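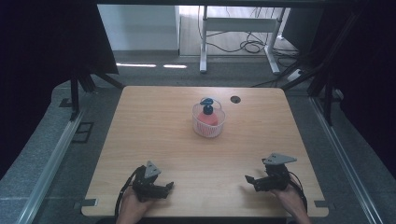

A red pump bottle in a round basket on a table.

We use cookies to remember your settings. You can accept all cookies or choose which ones to allow.

Search this site Enter a word or topic Go

Who Runs a School? The School Board Explained for Young Readers

Every public school has a principal. The principal looks after the building, the teachers and the students each day. Many large decisions, however, are made by another group of people, called the school board.

What is a school board?

A school board is a group of people who make decisions for all the public schools in one area. That area is called a school district. The Prundside district has 4 schools and 2,000 students, and one board serves them all.

Most board members are elected. This means that adults who live in the district vote for them, in the same way that they vote for a mayor. Board members do not need to be teachers. A member may be a nurse, a farmer or a store owner, and many are parents.

What does the board decide?

The board decides how the district's money will be spent. The plan for spending is called a budget. It covers teachers' pay, buses, books, heating and repairs. If the roof of one school leaks and another school needs a new bus, the board may have to choose which to pay for first.

The board also approves the school calendar, including the first day of school and the dates of vacations. It sets rules, called policies, that every school in the district must follow.

The board hires the superintendent -- the person in charge of all the schools in the district. When a principal retires or moves away, the superintendent usually suggests a new one, and the board votes on the choice.

What happens at a meeting?

Board meetings are open to the public. The person who leads the meeting is called the chair or the president. Before the meeting, the board shares a list of the topics it will discuss. This list is the agenda.

There is normally a time when people in the audience may speak. In Prundside, each speaker has five minutes. Students may speak too. Last May, a fifth grader named Iason Alexiou asked the board to keep the Vundedine Elementary library open after school. He read from a card and answered two questions from the members.

The board did not vote that night. It asked the superintendent to find out what the change would cost -- a common step -- and returned to the subject at its next meeting.

How does the board vote?

A member first makes a motion, which is a formal way of saying, "I think we should do this." A second member must agree that the idea is worth a vote. The members then discuss it and vote yes or no. In most cases, the side with more votes wins.

How can students take part?

Students may attend a meeting with an adult, write a letter to the board or speak to their student council. Some districts also have a student member, who shares the views of other students but may not be allowed to vote.

Words to know

Agenda: a list of topics for a meeting
Budget: a plan for spending money
Policy: a rule that the whole district follows
Superintendent: the leader of all the schools in a district

Related items
What Does a Principal Do All Day?
How School Buses Get Their Routes
Where Does School Money Come From?
Starting a Student Council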